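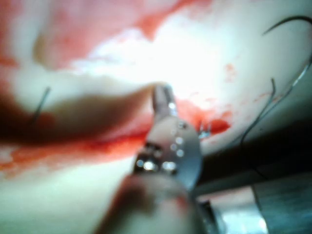 How to plan a road trip around local food

I used to plan my drives by gas station, and I ate accordingly. Then my friend Pejman Bagheri talked me into a long weekend between Kuvlow and Dremwood where the only rule was no chains, and I've been hooked ever since! My method is pretty simple (a paper map helps, but your phone is fine).

Start with the farmers markets. Most small towns run theirs on Saturday morning, so pick the one you want most and build the whole drive backward from it. Mine was Dremwood, which opens at 7 and is out of good eggs by 9.

Next, mark your lunch stops. I look for places that name their farms on the menu, then I call — yes, on the phone — and ask what's in season that week. In March the answer was mostly greens, leeks and last fall's apples, and I was happy with all of it. Kiani, the little lunch counter on the river road, does a leek pie I'd drive back for. 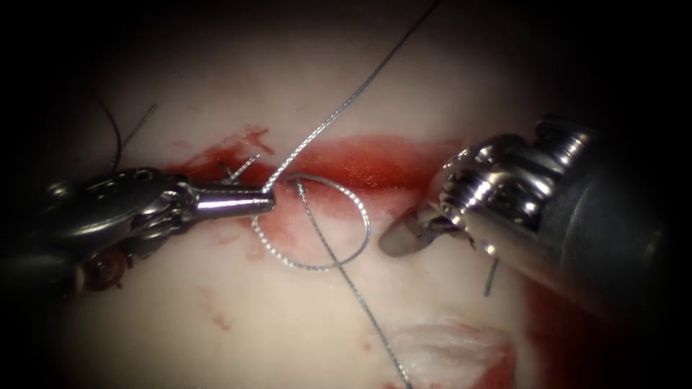
2 min read

Now pack the cooler. Freeze two big water bottles the night before and lay them flat on the bottom, put cheese and anything leafy on top, and keep bread out of there completely. Bring a knife, a cutting board, a few cloth napkins and more jars than you think you need. I ran out of jars before we even got to the honey stand.

Set a food budget too. We put aside $500 for two people and came home with a bit left over, mostly thanks to picnic breakfasts. Small bills are good to have, as plenty of farm stands still use a cash box.

Leave one meal a day unplanned. We found Viranel that way, a bakery in an old feed store with 1863 carved over the door, and ended up eating warm rye rolls in the parking lot with butter from the market.

Last thing: write down what you bought and where as you go. I keep a notebook in the glove box, and it's already got next year's route half sketched in the back — north this time, if Pejman will do the driving.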